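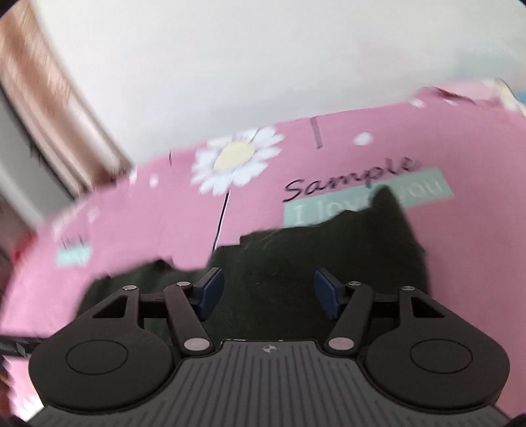 From: Ryszard Grabowska
To: handknit-tech
Subject: Re: [handknit-tech] Row gauge in brushed yarns after washing

Nermin Saraç wrote:

> I have a yoke pattern in Tatlı (the brushed wool, old spinning) that
> has now come back from two test knitters with the same complaint. The
> stitch gauge is right, the row gauge is right on the swatch, and the
> finished body is too long. One of them says it was fine coming out of
> the wash and had grown by the time she had worn it for a fortnight.
>
> Orhun told me to reblock the swatch and measure again. I did, and I got
> the numbers I started with. The swatch is 26 stitches wide, washed at
> thirty degrees, patted out on a towel and left alone. I can't see what
> else there is to measure.
>
> Is there an accepted allowance for this? I would prefer to put one line
> in the pattern notes and not regrade the whole thing.
>
> Also, does anybody know whether the Starkel woolwash is the same stuff
> under the new label? Mine smells different.
>
> Nermin

Nermin,

There is no accepted allowance that I know of, and I would be wary of one if somebody offered it. The amount depends on the weight of the finished piece, and the swatch doesn't have any.

Your swatch is being measured under no load. It is flat, supported over its whole area, and 26 stitches of anything will hold its shape in those conditions. The body of a jumper hangs from the shoulders, and each row carries everything below it. The top of the body is carrying nearly the whole garment, the bottom rib is carrying nothing, so the growth isn't even either. If you measure a worn one, take the row gauge just under the armhole and again just above the rib. They will differ. In a smooth, firmly plied yarn the difference is small enough to ignore. In a brushed yarn knitted on large needles it often isn't, and your pattern sounds like the second sort.

The brushed yarns are worse for two reasons. The core is usually thin in relation to the visible thickness, so people pick needles to suit the halo, and the fabric underneath is much more open than it looks. The halo then hides the open loops, and you don't notice anything wrong until the garment is long. There is some friction between the raised fibres which holds the loops in place for a while after washing. I think this is what your test knitter saw. It came off the towel at the right size and let go slowly.

What I do is as follows.

1. Knit a larger swatch than you want to. For the last Serkine cardigan I cast on 67 stitches and worked until it was square. Put a garter edge at top and bottom only. Side borders hold the fabric in and spoil the width reading.

2. Wash it the way the garment will be washed. Dry it flat. Measure rows in three places and write them down as "flat".

3. Pin the top edge to a board, all the way along. Two clothes pegs at the corners won't do, as the middle sags and you get a curve. Stand the board upright.

4. Hang weight evenly from the bottom edge. I use a length of dowel threaded through the last garter ridge with fishing weights on it. Scale the weight to the width of the swatch. If the finished garment is expected to come to 400 g, take off the sleeves and yoke, and work out what share of the rest would hang from a strip as wide as your swatch. Count front and back both, or you will end up with double.

5. Leave it overnight at least. Two nights for anything brushed. Measure again while it is still hanging, in the same three places, and write those down as "hung".

6. Take the weight off, lay it flat, wait an hour, measure a third time. The part that comes back is elastic and you can leave it out of the grading if the garment will be stored folded. The part that doesn't come back has to go in the pattern.

Width needs measuring at each stage too. The fabric can't get longer without getting the rows from somewhere, and it takes them from the width. Barış Altıntaş posted a set of readings here in September where the length change looked harmless and the chest had gone down by most of a size.
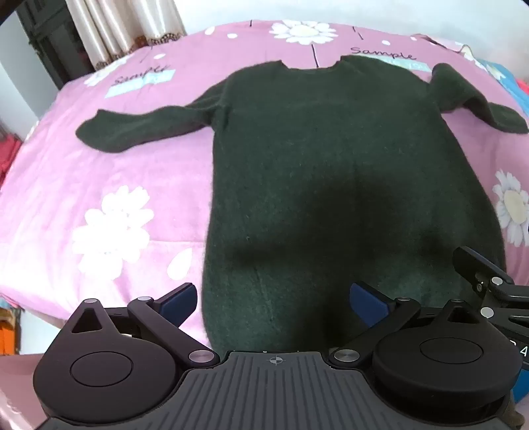
Sleeves are a separate case and should be treated as one. A set-in sleeve hangs from the cap and grows in much the same way as the body, only with less below it. A yoke sleeve is hung from a slope, and part of the load goes sideways into the yoke. I have never found a tidy way of doing that on a board. I measure the finished sleeve from underarm to cuff after a week's wear and adjust the next size up or down from there.

On the pattern note: if you want one line, give the hung row gauge alongside the flat one and say which of the two the lengths were worked from. Most knitters will cope with this. What they can't cope with is a single figure with no statement of how it was taken. If your pattern gives the body as a number of rows, you need to decide the figure yourself. If it says "knit until the piece measures", tell them to measure it hanging from the needles' cable with the work held up, and tell them where from. Measuring on the knee gives a different answer for every knee.

You could also go down a needle size. I know you chose the fabric for its drape and I expect you will say no. It would be worth one more swatch before you do. In Tatlı in particular one size down closes the loops a good deal and the halo looks the same after brushing. It will use more yarn, so check the quantities for the largest sizes.

Regarding Orhun's advice to reblock: this is correct for a swatch that was stretched when pinned, and I assume that's what he had in mind. It doesn't bear on this problem. Orhun, correct me if you meant something else.

One caution on the test results. Two knitters is thin evidence. Ask both how they dried the body and whether it was ever on a hanger, even for an afternoon. Ask what the garment weighed. When we tested the Wernavov pullover we had one return that was far too long, and after a good many emails we learned that it had been carried wet from the bath to the line by the shoulders. The row count under the armhole should have been 61 over the marked section, and it was, so the knitting was fine and the fibre had been pulled past the point of recovery. We threw out that reading and kept the rest.

I don't know about the woolwash. Barış Yalçınkaya used to buy it in bulk and may have an old bottle to compare against. A change of scent wouldn't alter the gauge. A change from rinse to no-rinse might, a little, as the residue makes the yarn slide more easily. Check the back of the label for that before you wash the next swatch, and use the same bottle for both.

If you do run the hanging test, please post the flat, hung and recovered figures with the needle size. I am keeping a table and have almost nothing in it for brushed yarns.

Ryszard

--
handknit-tech: plain text only, please trim quotes
To leave the list, send a blank message with "unsubscribe" as the subject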